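The stop button belongs in the cell drawing

Most collaborative cell documents I review give four pages to the risk assessment of the arm and one line to the objects on the table. I think the proportion is wrong. The arm is bought with its limits already written down by the maker. The table is assembled by whoever is on shift, and no maker has written anything about it.

At Truvton we keep a bench rule sheet. The version I inherited ran to 18 rules, and 11 of them dealt with speed, force and payload. The word "hand" appeared once. I have since argued for a second sheet that covers only what happens between runs: who reaches in, with what, from which side, and what state the arm must be in when they do.

The objection, put to me by Iraklis Lazaridis when he reviewed the draft, is that power and force limiting makes the second sheet redundant. If contact is tolerable, reaching in is tolerable. I disagree. The contact limits assume a body region and a contact shape. A hand holding a part beneath a pair of gripper jaws is a clamping case, and it has to be assessed as one, with the real fingers fitted and the real part in place. 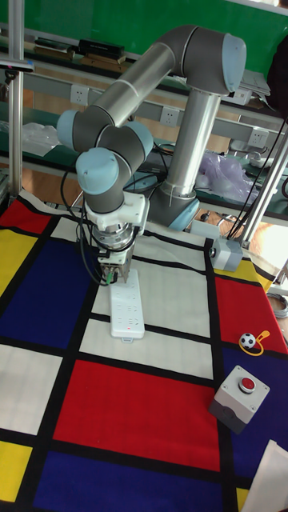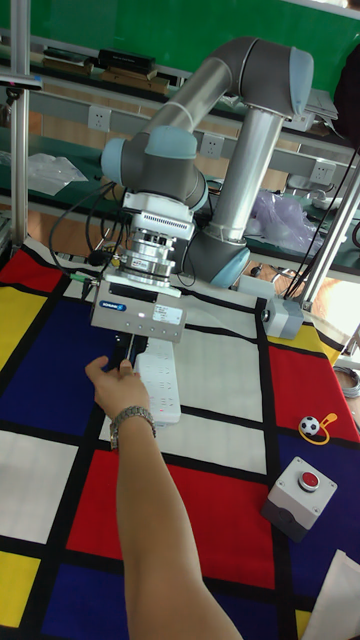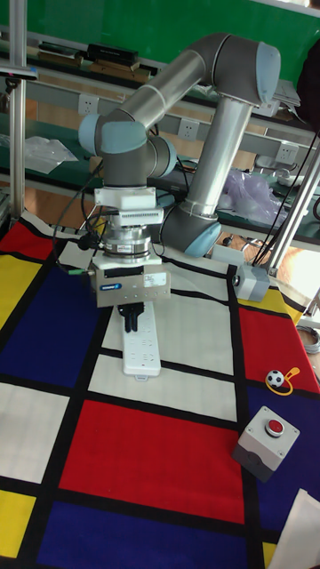
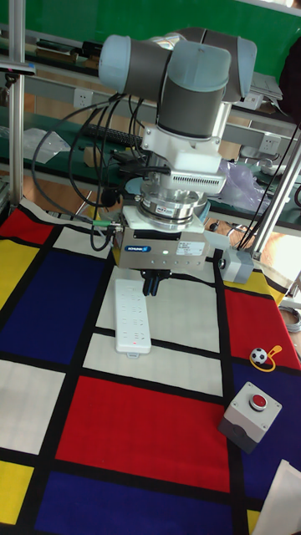

Contact task on a multi-socket power strip, button box on the operator's right.

My preferred wording for the second sheet is short. No hand goes under the tool unless the arm is in a monitored stop. The person reaching in is the person who requested that stop. The stop control is within reach of the free hand, and its position is marked on the cell drawing with a tolerance. The last point causes the most argument. A button box that is not fastened will move, and after 200 cycles of small rearrangements it can end up somewhere the assessment never considered. We allow 136 mm of drift from the marked position. Closell, who supply our fixtures, would prefer to bolt it down, and for a permanent cell I agree with them.

The second matter is the workpiece. Electrical goods used as test parts should have a written supply state for every run: disconnected, connected and switched off, or live. An indicator light is not a written state. It tells the operator something about one circuit and nothing about what the procedure expected.

The third is cable slack at the wrist. Our sheet asks for a check of the loops at both ends of travel before the first run and after any change of tool. The check costs little. The Ververidis audit in March went through 2860 logged runs and found the tool change entries complete and the cable entries mostly blank, on the same form, one row apart.

I would not make any of this a standard. Standards move slowly and have to fit everyone. A bench sheet can be reissued the same afternoon, and the Gidasau site already runs its own edition with two rules of ours struck out. I have asked for their reasons in writing and will amend our copy if the reasons hold.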